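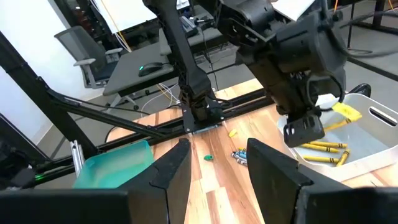 Light wooden tabletop with a white plastic tub on the right.

Trorko Table Oil, clear satin, one-litre tin
Reviewed by Rosaura Restrepo
September 27, 2022

I have used Trorko on three pieces since the spring: a kitchen table, a desk and a set of pantry shelves. The table is the fair test, as it gets used for meals, homework and the ironing. It is made of ash and a redder wood that the previous owner thought was cherry, and it had been varnished at some point and then left near a radiator.

Preparation took longer than the oiling. The tin says to sand to bare wood and finish at 120 grit. I went to 150 because I had the sheets in. Going finer than that is a mistake with this oil. I took one of the pantry shelves to 240 and it came out patchy, with places where the oil sat on top and stayed tacky for two days. I had to sand it back and start again.

The oil itself is thin, a bit like warm honey, and settles badly in the tin. Stir it from the bottom with a flat stick for a couple of minutes. If you skip this you get a glossy first coat and a dull second one. It smells of white spirit and linseed, and the smell hangs around in a closed room until the next evening.

I put it on with a short-pile roller for the top and a cotton rag for the legs and edges. The instructions say to leave it for fifteen minutes and wipe off the extra. In August, with the back door open, ten was plenty. By fifteen it had started to drag and the rag left fluff behind. The second coat went on the next morning and used less than half as much.

One litre did two coats on the table and two on the desk, and there was enough left for most of the shelves. The tin claims more than that, but I expect mine were thirsty boards.

Colour. It is sold as clear, but it does warm the wood. The ash has gone the shade of weak tea and the red boards are darker, so there is more contrast between them than there was. I like that. My neighbour Jairo Rengifo used the same tin on pale birch and was not happy with the yellow. If you want the wood to stay pale, Gevier do a version with a little white in it, which I have tried only on an offcut.

Wear so far. Water beads and wipes off. A wet glass left overnight made a faint ring that had gone by lunchtime. Red wine was fine after an hour. Turmeric was not, and there is a mark by the window end that I have stopped trying to shift. A hot casserole dish went down without a mat and left a dull circle. I rubbed that with a drop of oil on a nylon pad, buffed it dry, and you have to crouch to find it. You could not do that with varnish, and it is the main reason I would buy this again.

The lid is poor. Once the rim has oil in it, it does not seal, and what is left grows a skin. I have moved mine into a jam jar filled to the top.

Rags soaked in this can heat up and catch fire by themselves. The warning is on the back in small print. Lay them flat outside until they are stiff, or put them in a bucket of water.

Compared with Paten hard oil, which I used on the old table, Trorko is easier to spread and easier to patch, but it takes longer to harden. Paten was ready for plates after four days. I gave this one ten, and used a cloth for a week after that.

Good: easy to repair, even finish, goes a fair way.
Bad: lid, smell, yellows pale wood.

I would buy it again for a table. For shelves I would use something cheaper.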